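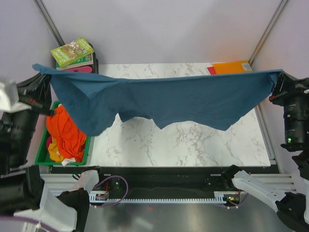 Teal cloth, marble-patterned top.

Notes on the covered market at Skomgate, for anyone going for a day or a weekend. Prices left out as they change by season. Layout, transport and opening times only.

1/ The market stands on the old rope quay, on the north bank of the river. It was a rope works, then a customs store, then empty for a long spell before the stalls moved in. The long narrow shape comes from the rope works. You walk it end to end, and there are few side passages.

2/ There are 100 pitches under the main roof. Numbering starts at the river end and runs inland, odd on the left, even on the right. Most stallholders give directions by pitch number, so it helps to know which way you're facing. The numbers are painted on the floor, and worn away near the doors.

3/ Two entrances. The river door is next to the ferry steps and gets the crowds. The road door is on Kisel Street, opposite the bus stop, and is usually quieter. Step-free access is at the road door only. The river door has a short flight of stone steps with a rail on one side.

4/ Getting there by train: Skomgate station is on the Pleltton line. Leave by the lower exit and follow the canal. The upper exit looks closer on the map but puts you on the wrong side of the ring road, with a long wait at the crossing.

5/ By ferry: boats leave from Tang pier, on the south bank. The crossing takes 6 minutes. Buy a return at the pier. The ticket window on the market side shuts before the last boat and the crew don't take cards.

6/ By car: don't, unless you're staying overnight. The quay car park fills before the market opens. The Pleltton road car park is larger and has a shuttle bus, but the shuttle stops in the early evening and the walk back has no pavement for part of the way.

7/ Hours. Food stalls open first, from early morning. Household goods, clothing and second-hand follow mid-morning. The inland end starts packing up well before the posted closing time. If you want the second-hand section, do that first and eat afterwards.

8/ Food. The cooked food is in a block near the river door. Smoked fish, flat pies, bean stew, fried dough. Seating is shared benches on the quay side, uncovered. In rain people stand under the roof between the pitches and it becomes slow to get through.

9/ Household textiles are in the middle stretch. Tablecloths, tea towels, blankets, remnants by weight. Check whether a price is per piece or per kilo, as both are used on the same tables. Remnants are sold as they come and stallholders won't cut them.

10/ The roof is worth a look. It's iron, put up after a fire took the timber one, and carries 1,172 glass panes. That figure is on the plaque by the road door. A fair number have been swapped for clear plastic, easy to spot as it has yellowed.

11/ Toilets: by the road door, coins only, closed for cleaning at midday. There's a second set at the ferry steps, free, open when the boats run.

12/ Left luggage: the station has lockers, the market doesn't. The lockers take a cabin case but not a full-size one. The Kisel guesthouse next to the bus stop will hold larger bags for a fee, whether or not you have a room there.

13/ Where to stay. The streets behind the road door are convenient and noisy, with deliveries from 4 am. Tang is quieter and cheaper, but you depend on the ferry, and in high wind it doesn't run. The replacement bus goes round by the upper bridge and takes most of an hour.

14/ When to go. December has late opening and lights along the quay, and is the busiest month. The cooked food queues reach the ferry steps. Early spring is easier to walk through, with some pitches empty. In high summer the glass roof makes the middle stretch very warm by the afternoon.

15/ Allow 2 hours for the market alone, longer if you're eating. The quay path carries on east to the old lock, flat and surfaced all the way. There's a bench and a tap at the lock and nothing else.

16/ Correction to 5/: the ferry ticket window on the market side now takes cards. It still shuts before the last boat. The crew are cash only.

17/ Asked in replies about dogs. Allowed on the quay and on the ferry's open deck. Not allowed under the main roof, apart from assistance dogs. There are rings to tie up to by the road door, in full sun after midday.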